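Notebook, July – Cuvska build, handling and water track

Picked up from Mayu's notes. The drift on the canal section still feels wrong with a pad. The craft slides out at the second hairpin and the stick has to go right over before it bites. On keyboard it's fine.

Changed side grip from 1,646 to 980 in the craft file and ran the Stelley course six times with each value. Lower grip gives a longer slide but the boost meter fills too early, so the player comes out of the bend with a full bar and nothing to spend it on. Put grip back and halved the fill rate instead. Better. Lap times closer together as well.

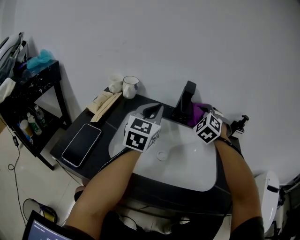 Sink, with a purple cloth behind the basin.

Wave height next. Aiguo wants the swell on Tusten to be the same for every racer, seeded at the start line. At present each craft samples it at its own frame time, and two players side by side can see different crests. Moved the sampling to the race clock. Split screen now matches. Online not tried.

AI racers still cut the buoy at Gautier harbour. The line was drawn before the pier was moved – redraw it, don't touch the steering code.

Frame rate drops when all 6 craft land from the big ramp together. Spray again, I think. Turning off the second spray layer fixed it but the landing looks flat.

To do:
Redraw Gautier line
Ask Mayu which pad she used for the hairpin runs
Spray layer at half density
Online swell test with Aiguo, after 4 pm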